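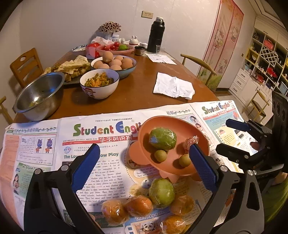

Ticket Lokby - Saisie à deux mains, fruits sous film : quelle règle appliquer ?
Statut : résolu
Ouvert le : 6 février 2021
Demandeuse : Dragica Papadopoulos
Suivi par : Makis Gavalas
Catégorie : protocole de démonstration, pinces tenues à la main
Projet : Skindora

Demande initiale (Dragica)

Bonjour à tous ! On a attaqué la tâche « ranger les fruits » dans une vraie salle à manger, et c'est un régal à préparer : des agrumes emballés, d'autres à nu, un récipient orange posé sur du papier journal, et le repas encore sur la table. J'ai quand même trois épisodes refusés par le contrôle Skalusico et je ne comprends pas lequel de nos points est en cause. Le message dit seulement « contact ambigu ». Le guide parle d'objets rigides et d'objets souples, et un fruit sous film, c'est un peu les deux. Est-ce que je dois viser le fruit ou le plastique ? Et peut-on laisser une pince en attente au-dessus de la table pendant que l'autre travaille ?

Première réponse (Makis)

Bonjour Dragica, très bonne question, et franchement le guide mérite un paragraphe de plus là-dessus. Peux-tu vérifier, avant de refaire quoi que ce soit :
- l'ouverture à vide des deux pinces, enregistrée en début d'épisode ;
- l'état des patins bleus (un petit morceau de film resté collé suffit à fausser la prise) ;
- la main active, déclarée dans la fiche ;
- l'endroit où se trouve l'autre pince au moment du contact.

Ne supprime pas les épisodes refusés. On les garde avec leur étiquette, ils servent pour régler le contrôle.

Retour de Dragica

Patins propres, ouverture à vide enregistrée partout. Main active : « droite » dans les trois fiches. Par contre, dans l'épisode 9, j'ai pincé la collerette du film et le fruit a tourné dans son emballage. Dans les deux autres, la prise est bonne, mais ma pince gauche était restée très près du récipient.

Analyse (Makis)

Voilà, on a deux causes différentes sous un même message d'erreur ! J'ai repris les points du guide avec Manolis Zacharopoulos, qui en avait rédigé la première version en septembre.

Point 1, la prise. Un objet emballé se traite comme l'objet qu'il contient. Les deux patins doivent venir de part et d'autre du fruit, à sa plus grande largeur, et le film ne compte pas comme surface de prise. Si on attrape seulement le plastique, l'épisode est étiqueté « prise sur emballage » et on continue sans corriger le geste à la volée.

Point 2, la seconde pince. Elle a le droit d'être là, elle peut même tenir le bord du récipient si la fiche dit « deux mains ». En revanche, quand la fiche indique une seule main active, l'autre pince reste ouverte, immobile, et à l'écart de l'objet visé. Une pince arrêtée juste au-dessus du plat cache ce que l'autre est en train de viser, et le contrôle ne sait plus laquelle des deux a touché le fruit.

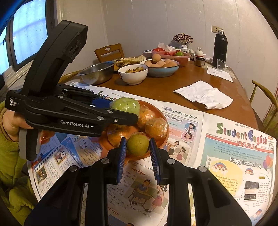
Pour les petits agrumes, je te conseille de garder l'approche lente que tu utilises déjà. Patins de chaque côté, arrêt bref, fermeture, arrêt bref, levée. Le petit arrêt avant la fermeture est précieux pour l'annotation - on repère le contact tout de suite, et Grigoris Athanasiadis nous bénit à chaque relecture.

Point 3, la table. Les journaux peuvent rester, tout comme les plats et la vaisselle. On veut des tables habitées ! Il faut simplement que rien ne bouge hors tâche pendant l'épisode. Si une feuille glisse avec le récipient, on la laisse où elle est et on le note dans la fiche. Pas de ruban adhésif ajouté en cours de série, sinon les épisodes ne sont plus comparables entre eux.

Question complémentaire (Dragica)

Et l'hygiène ? On est à côté de nourriture cuisinée, ça me gêne un peu.

Réponse de Delwyn Treloar

Tu fais bien de demander. Les pinces ne passent jamais au-dessus d'un plat ouvert que quelqu'un va manger. On recule les plats ou on les couvre avant de lancer l'enregistrement, et on essuie les patins entre deux séries, moteur de capture arrêté. Les fruits nus qui ont été pincés sont lavés avant d'être remis à la famille. C'est dans la fiche sécurité, mais la fiche sécurité est rangée dans le mauvais dossier... je la déplace aujourd'hui.

Essai de validation (Dragica)

J'ai refait une série de 15 épisodes avec la fiche corrigée, pince en attente bien à gauche de la table. Tous acceptés ! J'ai aussi tenté une variante « deux mains », une pince sur le bord du récipient et l'autre sur le fruit, et c'est passé du premier coup.

Clôture (Makis)

Superbe série, merci. Actions :
- épisode 9 : étiqueté « prise sur emballage », conservé ;
- les deux autres : étiquetés « occultation par seconde pince », conservés ;
- guide : paragraphe « objets emballés » ajouté, relu par Manolis ;
- contrôle Skalusico : demande ouverte pour séparer les deux messages d'erreur.

Si tu as d'autres fruits bizarres à proposer, rouvre un ticket, je suis preneur.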